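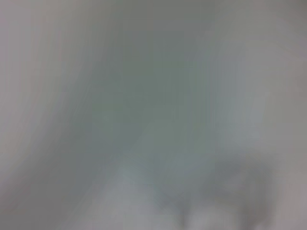
Wrist Fault FAQ: what happened to my Obura arm, and should you worry about yours?

I've had a lot of messages since I posted that my arm was out of action, and I keep typing the same answers, so I'm putting them all on one page. I run one Obura arm in a small shop with a Zikus gripper on the end. I'm an owner, I don't work for either company, and your manual outranks me every time.

What went wrong?

The wrist spun when it should have been holding still. I'd sent the arm to its park position, and the last joint took off on its own, fast, until the drive tripped. It was over before I got my hand to the stop button (which was embarrassing, I thought I was quicker than that!).

Did anyone get hurt?

No. I was outside the tape line and the gripper was empty. I did lose a plastic bin and a bit of my nerve.

What was the fault code?

161, which my controller lists as "joint position mismatch." The motor thinks the joint is in one place and the encoder says it's in another. If you get a 161 once after a power cut, that may be all it is. I'd had 9 of them since January and cleared every single one without looking into it. Please don't do what I did.

So what was the cause?

A chafed encoder cable, right where it goes through the wrist cover. The jacket had worn down on the edge of the cover and two of the wires inside were touching whenever the joint turned far enough. You couldn't see it with the cover on. I only found it by powering down, pulling the cover and bending the cable back with my fingers.

Is it a design problem?

I can't say, I have one arm. I had rerouted that cable myself to make room for the wrist camera, and I'd pulled it tighter than it was from the factory. That part is on me.

Can I just slow the arm down and keep working?

Please don't! A speed setting only helps when the controller knows where the joint is, and with this fault it doesn't. Mine was set to slow when it happened. Lock it out until you've found the cause.

What did the repair cost?

2,050 dollars for the cable set, a new encoder and a visit from Trastell, the service shop I use. The encoder might have been okay, but they didn't want to put the old one back and I didn't feel like arguing.

Did you lose any work?

A week and a half, and one job for Brilleo went out late. They were nice about it.

What do you do differently now?

I write down every fault code, even the ones that clear. I take the wrist cover off once a month with the power locked out and look at the cable. I leave slack at the joint, and the camera lead has its own clip. I also moved the stop button to where I stand most of the time, where it should have been all along.

Is the arm running again?

Yep, back on light work for now. No 161 so far.

Can I send you my fault log?

Sure, paste it into the contact form and tell me which joint. I'm slow at answering but I do read them.

Last updated 2018-04-04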